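How to Practice the Mallet Pickup with the Hand-Held Gripper
Pandmont Robotics Club — notes for new members, by Greer Halliday

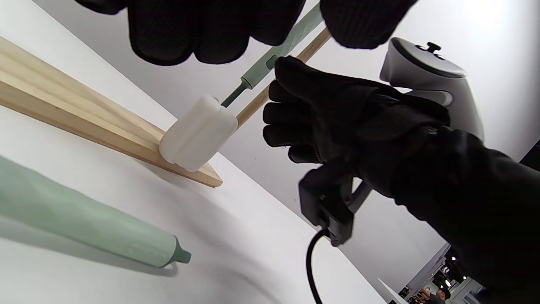
Gloves on, controller strapped to the hand, fingers around the dowel.

Welcome! If you have just joined the Pokero team, this is the first exercise you will do, and I promise it gets friendlier after the first ten minutes or so.

1. Put on both gloves, then strap the controller to the back of your hand. It should feel snug, but you still want to be able to curl your fingers all the way (I always pull mine too tight and have to start over).

2. Let the cable hang in a loose loop under the gripper. If it tugs when you reach forward, give yourself more slack before you go on.

3. Lay out the pieces on the white table. We use the pine board, the white block on its wooden stick — everyone calls it the mallet — and the green pieces. Leave them at whatever angle they land.

4. Reach in slowly, take hold of the stick, and bring the block up against the end of the board. Hold it there while you breathe out, then set it down again.

5. Write the run in the Gredus log, even the clumsy ones. Last season we kept 238 runs, and the messy ones taught us plenty when November came and we were getting ready for the Bognár Cup.

Try for 11 runs in a sitting, then hand the gloves to the next person and go get a drink of water. Questions can go in the club notebook, and I read it before every practice.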